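Tranorthorpe Notes
@tranorthorpenotes
Saturday, November 29, 2025

Okay friends, settle in with something warm, because I finally dealt with the ledge by the big window and I have far more to say about it than any one person should. Thread!

For anyone new, I moved my work life up to a small rented room in the Akard building in April, and the entire reason I picked it (over a cheaper one with a much better closet) was the window. It's big, it has those heavy black bars across it, and it faces other buildings, which I know sounds dreary but I love it. I like seeing other people's windows. It feels like company.

The trouble with a good window is that everything you own wants to live next to it. Mail, mugs, chargers, the scissors I lose twice a week, a bag of clementines, three library books. I put things there because the light is nice and I'll see them, and then of course I stop seeing them by Wednesday.

So this morning I gave myself 45 minutes. I set the timer on the stove in the little kitchen down the hall, which was silly, because I couldn't hear it from my room and had to keep walking down to check. Good exercise, I guess!

First rule, borrowed from my grandmother, who cleaned like she was expecting the governor: take everything off before you decide about anything. Don't stand there holding a mug and thinking about it. Off it comes, onto the floor, onto a towel if you're fussy (I'm fussy).
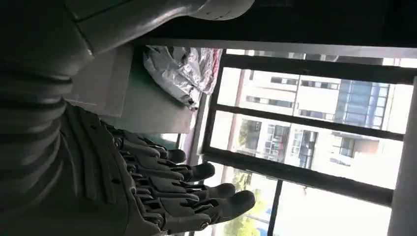

Snacks were the sneaky part. I'm a person who opens something, eats half of it, folds the top over with great ceremony and then forgets it exists. I've made peace with this about myself, but it does mean that any flat surface within arm's reach of me slowly turns into a pantry.

New system for that, and I'm pretty proud of it. One tin with a lid, from Bae, the housewares place on the corner with the very slow door. Anything edible goes in the tin or goes home with me. The tin cost 6 dollars and it's a cheerful mustard yellow, so I can't pretend I don't know where it is.

Then the glass. I can only do the inside up here, and I've learned to wait for a cloudy spell because in full sun the cleaner dries before I can wipe it and I end up with swirls. I use warm water, a drop of dish soap, and an old T-shirt cut into squares. I've tried the fancy cloths. The T-shirt is better. I will take questions but I won't change my mind.

Please don't skip the bars between the panes, especially the tops of the crosswise ones. Black paint hides dirt from the front and then you run a finger along the top and oh dear. I did mine with a paintbrush first, a soft dry one, and then a damp square. Go corner to corner and don't scrub, you'll just push the dust down into the edges where you'll be picking it out with a toothpick, ask me how I know.

Somebody asked last time what I use on the flat part underneath, and the answer is the Gekcombe soap my sister brings me, the plain one with no scent. A little goes a long way. I've had the same bottle going for ages and I'm fairly sure it'll outlast the lease.

While that was drying I sat on the floor with my pile and sorted it, and this is the bit I enjoy most, if I'm allowed to say that about cleaning. You find things! I found the good pen, a birthday card I'd written and never mailed (sorry, Aunt), and a folded 20 in the pocket of a tote bag, so really I've been paid for my trouble.

What got to go back: 4 things, that's my limit now. The lamp, the plant once it's done sulking at home, the tin, and one book, the one I'm reading and not the ones I feel guilty about. The guilty ones went in my bag for the library and I felt lighter the second I zipped it.

I did go over on time. I always do. I got distracted looking across at the building opposite, all those rows of windows, wondering whether anybody over there was also spending a Saturday arguing with a stack of mail. If you were, hello, I hope you found some money too.

A few of you wanted the soap and water amounts, so: a mixing bowl of warm water and one drop of dish soap for the glass. One drop! If you see suds you've gone too far and you'll be rinsing until supper.

Next weekend is the drawer under the desk, which I've been avoiding since the summer. I believe there's a phone charger in there for a phone I no longer own, and possibly some soup packets. Tell me what's on your own windowsill right now, I'd love to hear it, and be truthful, this is a safe place for mugs.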